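Print this page | E-mail this review

Sirnex Isine finger kit: a term with the student robot club
Posted May 27, 2023

Our club at Godcombe bought the Isine kit for the shop-shelf event at the Hermans, where a robot arm has to take groceries off a rack and put them in a basket without embarrassing the school. The kit is 2 flat black fingers, a bag of screws and a folded sheet of paper that Sirnex calls a manual. The sheet has a drawing of the fingers on it. We already had the fingers, so the drawing was mostly a comfort.

Assembly took one club evening, and would have taken half of one if the bag had held a single length of screw. It holds three, and the long ones go in the short holes perfectly well until they don't. Sort them first. Our students sorted them second.

Once on, the fingers are good. They are stiff, they close square, and they haven't gone out of line even after the arm was driven into the table by a student who had the axes the other way up in his head. The table came off worse.

We kept a log, partly for the event and partly to give the younger members something to hold. The target was 1,000 grasps before the end of term and we stopped at 1,081, the last 81 being a disagreement over who got the last turn. Boxes are easy. Gum bottles are fine as long as you take them around the body and leave the lid alone. Chocolate bars are fine too, if you don't mind what they look like afterward. Wrapped sandwiches are where the kit and I part ways. The plates have no give at all, and closing force is something you set by hoping. Sirnex sells soft pads separately, naturally, and the pads have their own bag of screws.

The other complaint is width. With both plates open you can't get down between two things standing close together in a rack, so the students ended up spacing the stock out like a very expensive gift shop. The Hermans rules don't promise that courtesy in July. We are working on a sideways approach, which currently knocks over whatever is next door.

Would I buy it again? Yes, with the pads in the same order. For a club that needs something the students can bolt on, crash and bolt on again, it does the job. Take a point off for the paper.

Build: very good
Instructions: see above
Sandwiches: no
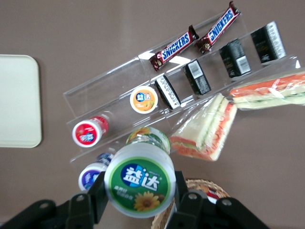 Gum bottle in the fingers first, then the stop button's side of the table.

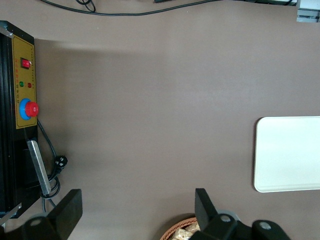

Comments (1)

We run the same fingers with 6 students and cut our own pads from a mouse mat, stuck on with double-sided tape. They fall off every couple of weeks but they're free, and sandwiches come out looking like sandwiches. On the narrow gaps I have nothing to offer, ours knocks the neighbors over too. Did you ever get an answer from Sirnex about the screw lengths? I wrote to them and they sent me the drawing.

Print this page | E-mail this review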